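Warehouse Technology | Reviews & Interviews
14 shares | 3 comments

Waltwood Puts Mixed-Item Picking Kit Through a Two-Bin Trial

Waltwood, which handles returned household goods for online retailers, has completed the first stage of its evaluation of the Araya picking kit. The kit is supplied by Dastar and pairs a robot arm and gripper with the vendor's own item-selection software. The head of operations at Waltwood discussed the results with this publication on Tuesday.

"Our returns do not arrive in neat boxes," the head of operations said. "Any product under consideration has to work with goods that are lying on top of one another, and with goods that it has not been shown before."

The evaluation consisted of 3,806 pick attempts, of which 1,662 used items absent from the vendor's setup list. Each attempt required the arm to lift one item from a bin and release it in the bin next to it. Staff were instructed not to arrange the goods beforehand.

Installation took 2 days. The company considers this acceptable, although it asked Dastar to improve the written guide, in particular the pages on cable routing. "The mounting steps were clear," the head of operations said. "The section on cables assumed knowledge that our technicians did not have -- we had to call the support line twice."

Asked which goods presented the greatest difficulty, the head of operations named bowls and brushes. A bowl resting on its side offers the gripper only a rim, and a brush may be taken by the handle or the head with quite different results. Soft goods were excluded from this stage and will be tested separately.

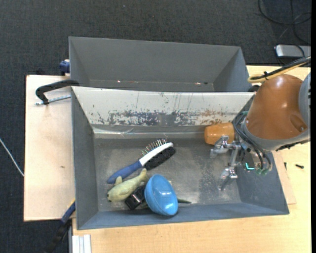

Humine, which leases a competing system, wrote to ask whether the time per pick would be published. Waltwood intends to release that figure after the second stage, together with the terms of the service plan. The plan under discussion runs for 12 months and covers replacement gripper fingers.

"We have made no commitment to purchase," the head of operations said. "The arm has to keep its pace through a full shift -- that is the question for the next stage."

COMMENTS (3)

packline_ops: Does the service plan include software updates, or are those billed separately?

R. in receiving: We had the same trouble with bowls on another system. Suction helped with some of them.

dockside44: Please publish the drop rate as well as the speed.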